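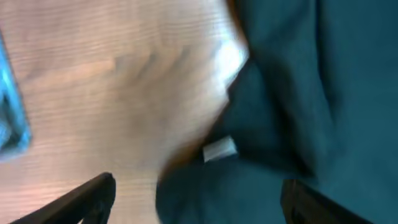
회사 소개

머로우(Merlow)는 원목 가구를 고치고 다시 마감하는 회사입니다. 식탁, 책상, 의자, 서랍장, 책장을 주로 다루며, 학교와 도서관의 열람용 가구도 단체로 맡고 있습니다. 새 가구는 만들지 않습니다. 다만 수리 과정에서 없어진 부품이나 상판 일부를 새로 짜야 할 때는 자체 공방에서 제작합니다.

연혁

머로우는 1959년 모넘(Mornham)의 강변 창고에서 의자 수리점으로 출발했습니다. 처음에는 등나무 좌판을 갈고 흔들리는 다리를 다시 맞추는 일이 대부분이었습니다. 이후 인근 학교의 책상 상판을 정기적으로 손보게 되면서 마감 작업의 비중이 커졌고, 창고 옆 건물을 빌려 도장실을 따로 두었습니다.

2000년에 지금의 페토(Petow) 공방으로 옮겼습니다. 모넘의 건물은 천장이 낮아 긴 식탁을 세워서 돌릴 수가 없었습니다. 페토 공방은 원래 인쇄소로 쓰이던 단층 건물이며, 면적은 630제곱미터입니다. 목공실, 도장실, 건조실, 보관실이 한 층에 있어 가구를 들고 계단을 오르내릴 일이 없습니다. 모넘에는 접수처만 남아 있고, 그곳에서 맡긴 가구는 매주 한 차례 페토로 운반합니다.

하는 일

상판 재마감: 물 자국, 열 자국, 긁힘, 잉크 얼룩이 있는 상판을 손질합니다. 기존 도막의 종류를 먼저 확인한 뒤 벗겨낼지, 그 위에 덧바를지를 정합니다. 무늬목을 붙인 상판은 두께가 얇아 깊은 흠집을 끝까지 갈아낼 수 없는 경우가 있습니다. 이때는 작업 전에 남게 될 자국의 위치를 도면에 표시해 드립니다.

구조 수리: 벌어진 장부, 부러진 다리, 뒤틀린 서랍 레일을 고칩니다. 오래된 가구에는 동물성 아교를, 매일 쓰는 의자와 책상에는 목공용 접착제를 씁니다. 고객이 특정 접착제를 원하시면 접수할 때 적어 주십시오.

단체 작업: 학교와 도서관 가구는 방학이나 휴관 기간에 맞추어 일정을 잡습니다. 수량이 많으면 나누어 가져오고, 먼저 끝난 것부터 돌려드립니다. 서브라마니암(Subramaniam) 도서관의 열람 책상은 매년 3월에 점검합니다.

하지 않는 일도 있습니다. 천갈이와 가죽 작업, 피아노와 현악기 수리, 바닥재 시공은 받지 않습니다. 야외용 가구는 구조 수리만 하고 마감은 하지 않습니다.

사람들

공방에서는 7명이 일합니다.

파나요티스 오메로비치: 대표. 견적과 단체 작업 일정을 맡고 있습니다. 모넘 시절에 수습으로 들어왔습니다.

마린 앙겔로프스키: 도장실 책임자. 오일, 셸락, 바니시 마감을 담당합니다. 색 맞춤 시편은 모두 그의 손을 거칩니다.

소린 파블로비치: 목공실 책임자. 장부 보수와 부품 제작을 담당합니다.

무다사르 모흐만드: 접수와 운송. 모넘 접수처에서 전화를 받고, 운반하는 날에는 직접 차를 몹니다.

그 밖에 목공실에 두 명, 도장실에 한 명이 있습니다. 2대 대표였던 일리르 셰후는 은퇴한 뒤에도 등나무 좌판 작업이 들어오면 공방에 나옵니다.

목재와 재료

보수용 목재는 참나무, 너도밤나무, 물푸레나무, 호두나무를 갖추고 있습니다. 해체한 가구에서 나온 판재도 따로 말려 보관합니다. 오래된 가구의 한 부분을 때울 때는 새 나무보다 이런 판재가 색과 결을 맞추기 쉽습니다. 수종을 알 수 없는 가구는 보이지 않는 면을 조금 깎아 확인하며, 작업 전에 고객의 동의를 받습니다.

마감재는 재고에 입고일을 적어 순서대로 씁니다. 작업이 끝난 가구에는 사용한 마감재의 종류와 횟수를 적은 카드를 함께 드립니다. 나중에 다른 곳에 수리를 맡기시더라도 이 카드를 보여 주시면 됩니다.

맡기시는 방법

먼저 가구의 크기와 상태를 전화나 우편으로 알려 주십시오. 손상된 부분과 전체 모습, 밑면이 나온 사진이 있으면 대략적인 견적을 드릴 수 있습니다. 정확한 금액은 실물을 본 뒤에 정합니다. 서랍 속 물건은 비우고, 열쇠가 있으면 봉투에 넣어 따로 건네주십시오. 유리 상판과 거울은 가능하면 댁에 두고 오시기 바랍니다.

재마감한 상판은 돌려받으신 뒤에도 한동안 조심해서 쓰셔야 합니다. 오일 마감은 처음 몇 주 동안 젖은 컵이나 화분을 올려두지 마시고, 마른 천으로만 닦아 주십시오. 식탁보나 비닐 매트도 이 기간이 지난 다음에 까는 것이 좋습니다.

완성된 가구는 연락을 드린 날부터 한 달 동안 무료로 보관합니다. 그 뒤에는 보관료가 붙습니다. 배송은 모넘과 페토 시내에 한하며, 다른 지역은 운송업체를 직접 정하셔야 합니다.

방문

페토 공방은 평일에 문을 엽니다. 목공실은 기계를 돌리는 동안 들어가실 수 없으므로 입구 왼쪽의 상담실로 와 주십시오. 마감 시편은 상담실에서 보실 수 있고, 원하시면 빌려 가서 댁의 조명 아래에서 비교하실 수 있습니다. 차는 건물 뒤편에 대시면 되고, 가구를 내릴 때는 뒷문의 벨을 눌러 주십시오.

최종 수정: 2023년 11월 22일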